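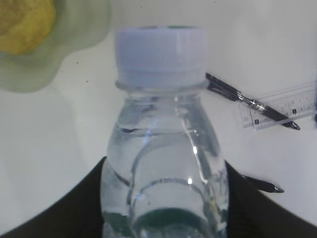

Put the taps back

By Jeanie Ogilvie
December

A bottle of water at Molport station costs more than a cup of tea did when I started commuting from there. I buy one perhaps twice a month, when I have left my own at home, and each time I look for somewhere to fill up first. There is a tap in the toilets, which runs warm and is set so low in the basin that nothing taller than a mug will fit under it. So I pay.

The town used to have drinking fountains. There was one by the bus stands, one in the park and one outside the library, and all three were working when my children were small. The park one went in 2000, when the paths were relaid. The other two were switched off later, and the library one is now a planter.

The council's reason is cost. A fountain has to be cleaned, tested and mended, and people do put chewing gum in them. I accept all of that. But the same council empties the litter bins on the High Street, and a good share of what goes into them is plastic bottles. That is a cost as well. It sits in a different budget, so the two are never set side by side.

Vurton, 14 miles up the line, has gone the other way. It put bottle fillers at both ends of the shopping street and one on the station platform. They are plain steel posts with a push button and a drain. I used the platform one in the summer and had to queue behind a school party, a cyclist and a man filling a bowl for his dog.

Some people say cafés will fill a bottle if you ask. Many will, and the Tilahun on Mill Lane has a sign in the window saying so. I still think it is a poor answer. A teenager with no money does not like going up to a counter to ask for something free, and cafés shut. Try finding one open at 16 minutes past six in the evening when the train is late.

I have nothing against bottled water. It is handy in a car, and when the main burst on Jeltirel Road we were all glad of it. What I object to is having it as the only choice in a town with perfectly good water under every pavement.

The station forecourt is due to be dug up in the spring for new paving. The pipe is already there. The plans on show at the library have 50 cycle stands, two benches and a ticket machine, and no tap. Comments can be left at the front desk until the end of the month, and I have left mine.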